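The Table Method (or, how I finally dealt with the gift tin drawer)

So it has been a while since my last post, and a few of you wrote to ask if I'd given up on the decluttering project. I haven't! I got stuck in the dining room, which I had penciled in as a one-weekend job back in February and which has now eaten most of a year.

The trouble with our dining room is the sideboard. It came from my aunt with the house, five drawers and a cupboard on each end, and everything in this family that doesn't have a place goes into it. Batteries. Birthday candles. The manual for a Dresotard dehumidifier we gave away when my son was still in diapers. And gift boxes, because I cannot throw out a nice box. If somebody hands me tea or mooncakes or soap in something with a proper lid, that box is going to live with me forever and slowly fill up with bits.

My usual way of clearing a drawer is to sit on the floor next to it and pull things out one at a time. I pick something up, look at it, think "well, that might be useful," and put it back. After an hour the drawer is a little neater, I have three rubber bands in the trash and my knees hurt. I've done this to the same drawer at least twice.

Then I was complaining on the phone to my friend Augustina Ackah, and she told me to get up off the floor. Her way is to put a cloth on the table, empty one container onto it, and spread everything out in a line with space between the things. No piles allowed. You have to be able to see each item by itself. And you don't decide on anything until it's all out, which is the part I found hard, because I like deciding (badly, but I like it).

I tried it the next morning with the maroon gift box, after everyone had left and before I could talk myself into vacuuming instead. Coffee first, then the striped tablecloth, which I picked mostly for cheerfulness. I put the radio on, too, and then turned it off again because it was all traffic.

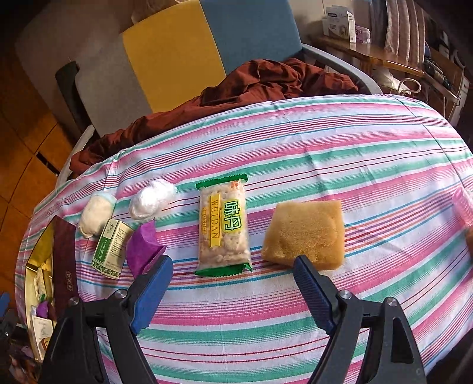
Snacks are my real weakness when it comes to stashing. I save the little ones from flights and hotel trays and other people's parties, thinking I'll want them on a long drive, and then they sink to the bottom of whatever I dropped them in. The Weidan crackers with the green ends were one of those, and I had completely forgotten them. I couldn't tell you which trip they came home from. The rule I made on the spot was that food leaves the dining room, no matter what, so it either goes in the kitchen cupboard or in the trash, and I don't get to put it back in a box "for now." Crackers to the kitchen. My son had them open before dinner, so that took care of that.

The sponge was a puzzle. I know I own sponges, I just don't know why I'd put a tan one in with the nice things. I put it under the sink and felt very efficient. The purple tissue I kept, and I won't be taking questions on it. I have a whole folder of tissue paper and I do use it, every Christmas, and it's such a good purple.

The balled-up plastic bag went into the bag of bags (you have one too, don't lie). The rolled white cloth with the pale blue band gave me more trouble, because it was sort of pretty the way it was, all tidy and rolled, and I could feel myself starting the old "might be useful" speech. Augustina says that when you hear the speech you should say out loud where you would use the thing and on what day. I stood there in my own dining room saying "Saturday, for, um..." to the wall. It went in the donation bag.

That was the whole front row, and it took me less time than finishing the coffee. The rest of the box was slower. It was mostly paper, little cards and printed slips that come with presents, and I read every single one before I let it go. I'm not going to get faster at that. My grandmother read the back of every package in the grocery store and I think it's just in the blood.

Now, the box itself. My husband thinks the gold lining is a bit much. I love it. The lid still closes the way a good lid should, and I decided it could stay on one condition, that it has a job. So now it holds the candles and matches, and only the candles and matches, and it lives in the top left drawer where the guests' napkins used to be. The napkins moved down one. (The Grillier skewers that were in there with them went out to the garage, where they should have been all along.)

A few things I'd tell you if you want to try this at your house.

Use a tablecloth. I did the second box on the bare wood and it was not the same. With a cloth down it feels like you've started something, and when you're done you can carry the whole thing to the back door and shake out the crumbs and the glitter. There is always glitter.

One container at a time. I got cocky after lunch and tipped out two together, and I was back to piles within minutes.

Set a timer if you're a reader like me. I gave myself 30 minutes a box for the rest of the week and mostly stuck to it.

And have the bags ready before you start – one for donations, one for trash, and a basket for things that belong in another room. I used the old Nisbet shopping basket with the broken handle. Walk the basket around the house the same day. I left mine overnight once and by breakfast somebody had put mail in it.

Where are we now? Three drawers done, two to go, and then the cupboards, which I'm not ready to talk about. The left one has my late father-in-law's slides in it, and Kenneth Shearer from down the street has offered to lend me his slide viewer so we can at least see what we've got before we decide. I said yes and then I didn't call him. I'll call him this week.

If you've got a method for old slides, or a use for eleven teacups with no saucers, leave me a comment. I'm making soup tonight and eating it at the table, which we can do again as of Sunday.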